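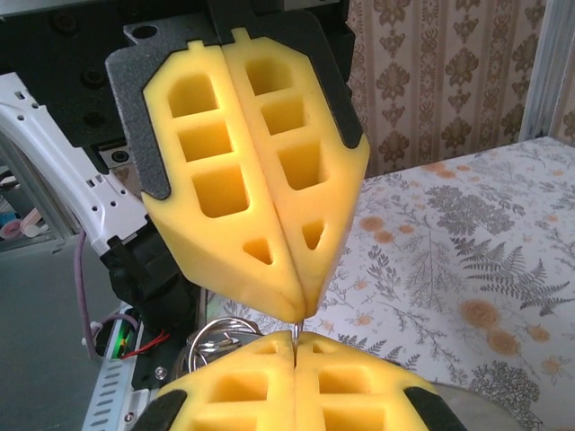

*Teófilo Betancur*

Kuruvell is a small upholstery school above the old seed merchant's on Besley Road. We teach adults to strip, repair and re-cover chairs, stools and small sofas. The school opened with one bench and a second-hand sewing machine, and it now runs two workrooms and a fabric store.

## Courses

The beginners' course lasts 13 weeks and starts in October. You bring one drop-in seat or a small stool. We supply webbing, hessian, tacks and hair, and you buy your own top cover — either from us or from anywhere you like. Please check before ordering velvet, as it needs more fabric than people expect.

The evening group meets at 7 pm and is for those who have finished the first course. Larger pieces can stay in the store between classes.
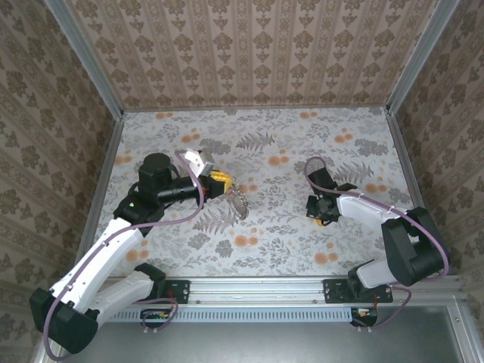 *Siiri Lehtinen*

## Who teaches

Teófilo teaches traditional work: sprung seats, stitched edges and deep buttoning. Siiri teaches loose covers and cushions, and looks after bookings. She trained at the Mathew workshop and spent nine years there before joining us.

## Visiting

The door is on the yard side, next to Kekeck Cycles. There is a goods lift for furniture, but please ring first so that we can unlock it. Parking in the yard is for loading only.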